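Print this page | E-mail this page to a friend

Search: type a word and press go

How Do You Teach a Robot to Fold a Shirt?

Hi, it's me, Keisha, back with another robot question! This one came from a reader who hates putting away laundry (hello, me too) and wants to know when a robot will do it.

The short answer is: people are working on it right now. The long answer is the rest of this page, so grab a snack.

First, try something. Put an old T-shirt on your bed and fold it, but only use your thumb and one finger on each hand. No palms! No smoothing it with your arm! It gets tricky fast, doesn't it? The sleeve slides away, the middle bunches up, and you probably want to cheat after ten seconds. (I cheated after five.)

That's how a lot of robots have to work. A robot's hand is called a gripper, and many grippers have just two fingers that open and close. Your own hand can feel how thick the cloth is, and it can tell when something starts to slip. Plenty of grippers can't feel much at all, so they need cameras to see what's going on.

So how does a robot learn? One way is to watch people do the job. But a robot watching your hands has a problem. Your hands have five fingers each and they bend all over the place, and the robot can't copy that if it only has two stiff ones. It would be like a fish trying to learn to walk by watching you.

Here's the clever bit. You give the person robot fingers! You build a gripper that a human can hold, with a handle and a trigger. Squeeze the trigger and the fingers close. Let go and they open. A camera rides along on the gripper and records what the fingers are up to. Now everything the person does is something a two-fingered robot could try too.

Those are the tools I got to learn about this month, thanks to my friends at a little workshop called Hellwig. They compare hand-held grippers to see which ones are easiest to use, and they like testing in regular bedrooms with regular clothes.

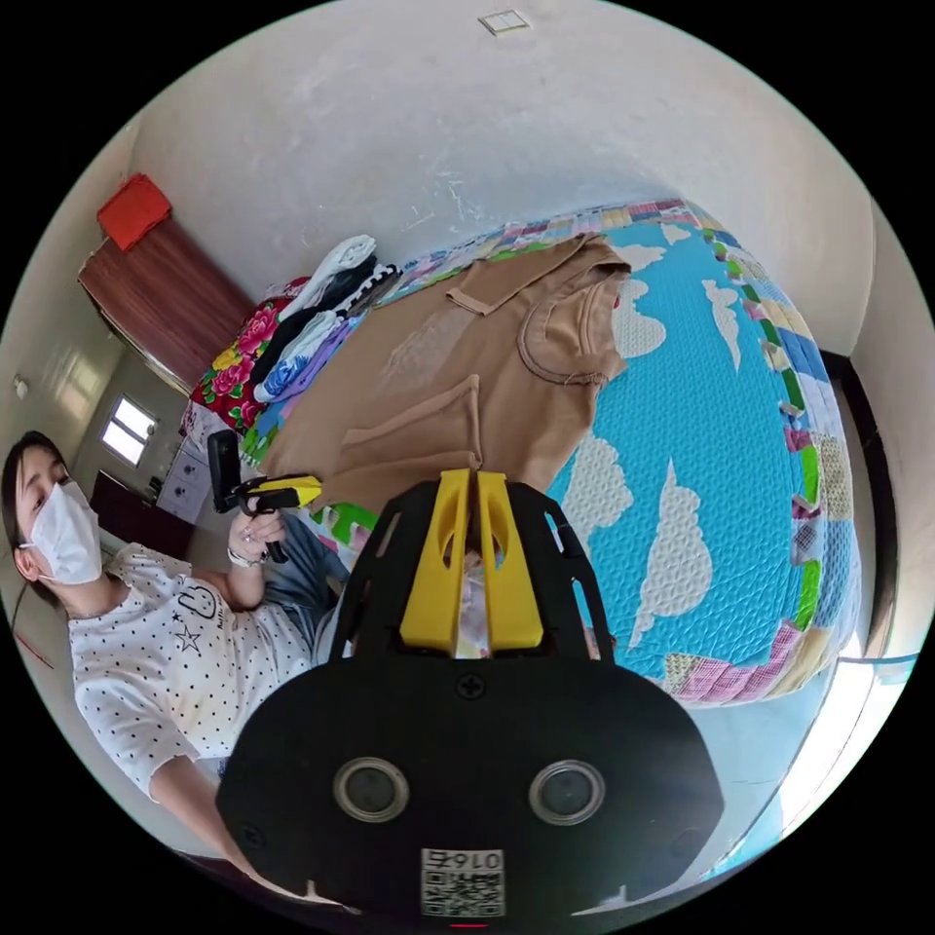 Two hand-held grippers at work in a bedroom, with a tan long-sleeved garment spread out on the bed.

Look for the two yellow fingers pointing toward the bed. They belong to the gripper nearest to you, and the round lenses are down on its black body. The woman in the polka dot shirt is holding up another gripper, and that one has a yellow handle and trigger. I also really want that cloud bedspread.

Why two grippers? Well, think about your T-shirt again. One hand can pinch a sleeve, but folding the whole thing neatly usually takes a second hand to hold the other side.

Now for the comparing part, which I love because it means arguing about tiny things. Till Grube builds grippers at Hellwig, and I asked him what makes one better than another. He told me to start with the fingertips. Hard, smooth tips are easy to wipe clean, but cloth can slide right out of them. Soft tips squish a little and hang on better. If they are too soft, though, they bend when you try to slide them under a collar, and then you're just poking your shirt.

Next comes weight. A heavy gripper feels fine for one shirt. After a whole pile of shirts your wrist starts to complain, and a tired wrist makes sloppy folds. The team has two test models, named Manen and Mulurley (I did not pick the names). Manen weighs 387 grams, and that's a bit more than a can of soup. Mulurley is heavier, but Hajar Salem, who does a lot of the folding, likes its trigger so much that she keeps choosing it anyway.

Then there's the camera. Put it too close to the fingers and it sees a lovely big picture of a button, with no clue where the rest of the shirt went. Put it too far back and the fingers look tiny. A wide lens helps, although it can make straight things look curved, like the back of a spoon does.

And how many folds does a robot need to see? More than you'd think! The Hellwig team has saved 3,294 tries so far, and 1,657 of those were done with Manen. They keep some messy ones too. A person who drops a sleeve and picks it up again is showing the robot how to fix a mistake -- and robots make a lot of those.

Want to be a gripper tester at home? You'll need two pairs of kitchen tongs, one old T-shirt and a grown-up who says yes.

1. Lay the shirt flat on a bed or table.
2. Fold it using only the tongs, one pair in each hand.
3. Ask someone to time you.
4. Wrap rubber bands around the tips of the tongs and try again.

My best time was 48 seconds, with rubber bands, and one sleeve was still sticking out. If you beat me, write and tell me what kind of tongs you used. Socks are next on my list -- I already tried rolling up a pair with the tongs on Sunday and one of them went behind the dresser.

Sign up for our newsletter! Ask a parent or guardian before entering an e-mail address.

This site uses cookies to remember your settings. OK | Learn more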